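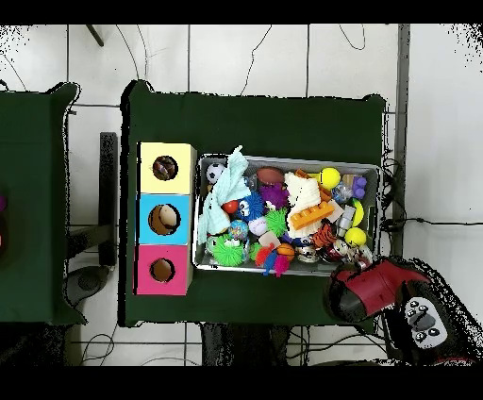
Checking a Forwarded Message Before It Leaves Your Kitchen

Most of the nonsense that reaches our house arrives between supper and the dishes, when one hand is wet and the other is holding a phone. I have passed along my share. In October I warned 38 relatives and former coworkers about a tap water shutdown in Ludthorpe, a town none of us lives in. Three of them filled their bathtubs.

These are the household habits that came out of that.

Let it sit while you dry the pans. If a message says to share it right now, finish the dishes first. The water will still be shut off in ten minutes, or it won't be, and either way you'll have clean pans.

Look for a place and a date. "The city has announced" could be any city, and "tomorrow" has been tomorrow since the message was written. The Ludthorpe notice turned out to be two years old when I finally scrolled down far enough.

Go to the source by your own road. Don't tap the link in the message. Type in the water company's address yourself, or call the number on your last bill. Keep that bill somewhere other than under the fruit bowl.

Search the odd phrase. Copy the strangest sentence in the message, put quotation marks on both ends, and search for it. If the same words turn up about

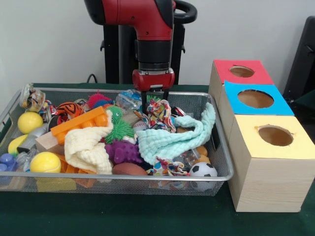
a different town every spring, you have your answer. A real notice usually has duller sentences and a street name in it.

Check old photos too. Press and hold on the picture, save it, and run it through an image search. A flood picture that first showed up years ago on another continent is still a picture of a flood, which is what makes it so handy to people who want you upset.

Be careful with screenshots. A screenshot of a headline is a drawing of a headline until you find the article. I looked for one from the Vrabec Courier for most of an evening before learning there was no such paper.

Keep a card on the fridge. Ours is an index card under a magnet, and it has 8 lines on it: water, power, school, county office, doctor, library, bank, and my sister-in-law, Ľubica Šimko, who reads everything to the end and enjoys telling you so. Write it in marker. Pencil does not survive steam.

Correct it where you sent it. If you forwarded something wrong, say so in the same group, in one line: "The water message I sent was old, please ignore it." Skip the paragraph about how anyone could have been fooled. I wrote that paragraph, and got 13 thumbs-up and a call from an aunt asking whether she could drain the tub.

She could. She used it on the tomatoes.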